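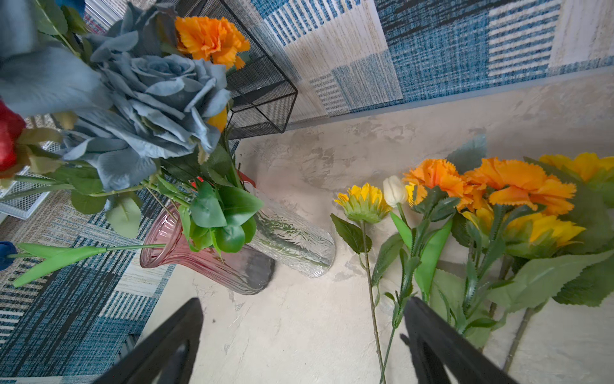

4.2 Arranging as a household task

Flower arranging has a poor showing in the literature on domestic work. Cooking, laundry and the washing-up each have a shelf of their own, while putting stems in a vase tends to be filed under leisure, next to jigsaws. Our participants did not file it there. In the Devcombe diaries it appears between wiping down and taking out the bins, and it is written up in much the same tone.

The diaries were kept in June by 50 households in Devcombe and Clurnton, and gave us 1068 entries in which an object was moved for no stated practical purpose. Artificial flowers were the commonest object in this group, a finding for which the authors had not prepared and on which one of our reviewers has been very patient. Fresh flowers were excluded from the analysis, as they have to be thrown away and so come with a purpose built in.

Three features of the task are worth setting out. The first is that the vase is chosen before the flowers and is then blamed for the result. Diarists wrote of necks too wide to hold a bunch upright and of rims that sent everything out sideways. One entry reads, in full, "Tried the tall one. No." Those who owned a pair of vases nearly always used both, dividing the stems between them, and nearly always wrote afterwards that the division had been unfair.

The second is colour. Artificial stems are bought singly and over several years, so that a household's stock follows no plan that its owners could recall. Blue roses were a frequent source of difficulty. They were admired in the shop and resented at home, where they agreed with very little, and they were usually given the most prominent place in the bunch, presumably to get it over with. Orange was used to settle arguments between red and blue, with mixed success.

The third is that the work is never recorded as finished. Following Tang, we call this the standing adjustment: a small correction made in passing, a leaf turned or a bud pulled forward, by someone on the way to do something else. In 19 households the same arrangement was corrected by more than one person, each of whom believed the other had left it alone. We did not feel it was our place to say.

Figure 4. Mean number of standing adjustments per household, by week. Devcombe is shown as a solid line, Clurnton as a dashed line. The dip in week 2 coincides with the school fair.

Storage deserves a separate note. The Lemaletti inventory form, which we adopted without changes, has a box for "decorative, in use" and another for "decorative, put away". Our diarists regularly ticked both. When asked, they explained that the flowers were out but were not yet where they were going, a condition that in several homes had lasted since the previous winter. We have coded these cases as in use.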